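Notebook, mix room - February

Remix of the Kusatlow album, tracks 2 and 5. Session opened 9:40 in the morning from the Bramico drive. Sample rate and bit depth match the delivery sheet. Two files missing from track 5 (floor tom close mic, second room mic). Asked the band for a new export. Started on track 2 in the meantime.

Reference level set with pink noise before anything else. Left monitor read slightly high, trimmed at the controller. Sub off for the whole morning.
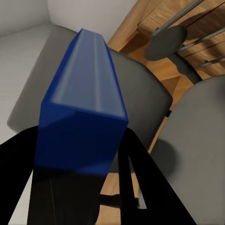
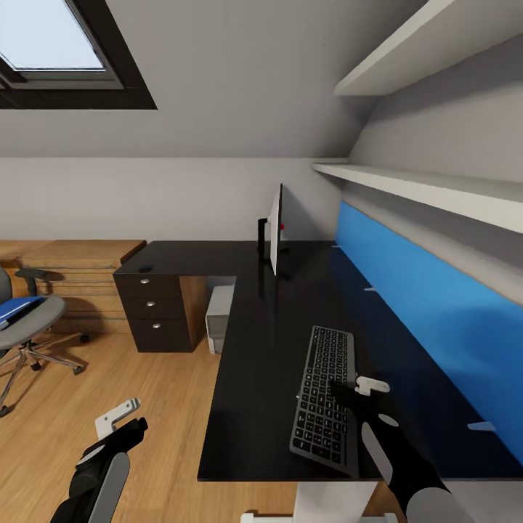
Track 2, drums

Kick is two mics plus a trigger track. The trigger is late against the inside mic, so it was nudged forward by ear and then checked by zooming in on the first hit of each verse. The blast section drifts. Did not quantize. The drummer pushes into the second riff and the guitars follow him, so moving the kick alone makes the palm mutes sound wrong.

Sample blend on the kick kept low. On the double-bass passages the sample is down further, with automation on the send and not on the fader. Snare is mostly the top mic. Bottom mic was in phase with the top on arrival, which does not add up for this setup - somebody probably flipped it on the way in. Flipped it back, compared, kept the fuller one and wrote it on the track name.

Overheads have a lot of china on the right. Tried a dynamic band, which dulled the ride too. Ended up automating the right overhead down for the four accents before the solo.

Track 2, guitars

Four rhythm tracks, two per side. The inner pair is a different amp with more midrange. Muting the inner pair opens up the vocal but the chorus loses weight. Compromise: inner pair muted in verses, back in at the pre-chorus, no fade.

Wide cut at 583 Hz on the rhythm bus. It was found by sweeping and it is an ugly number, but moving it up or down brought the boxy note back on the low D riff. High cut set by ear. There is fizz above 2,000 Hz on the left outer track only, likely a mic position issue, treated on that track and left alone on the bus.

Lead guitar through the Sarnedar plate with a longer pre-delay than last time. The short setting smeared the harmonized run. The harmony part sits under the main line and should stay there. The band's notes ask for it to be equal, so print a second version of the solo with it up and let them pick.

Bass

DI and distorted amp. Crossed over so the DI handles the low end and the amp does the rest. The amp track has a hum in the breakdown. Gate did not catch it cleanly, cut by hand between notes.

Vocals

Harsh vocals are one main take and one double. Double is tucked in at line ends only. Clean vocal in the chorus needed very little tuning. Breaths left in, lowered. The spoken line before the last chorus is buried under the keyboard pad; ducked the pad from the vocal.

Bus and print

Yakubu compressor on the mix bus, slow attack, auto release. Gain reduction moves on the choruses and barely at all in the verses. Limiter used for the listening copy only. The mastering copy goes without it.

Rough print 1 played in the car: vocal fine, kick click too sharp, toms too quiet in the outro fill. Fixed kick and toms, printed rough 2.

Open items

Track 5 exports still not in at 6:15 in the evening. Check the fade length on track 2 against the old version.
Second solo print not done.
Patchbay row B, channel 7 crackles again when touched. Moved the plate return to 9 and relabeled it. Clean the jack before the next tracking day.
Save the snare chain as a preset only after track 5 is up, may need a different release time there.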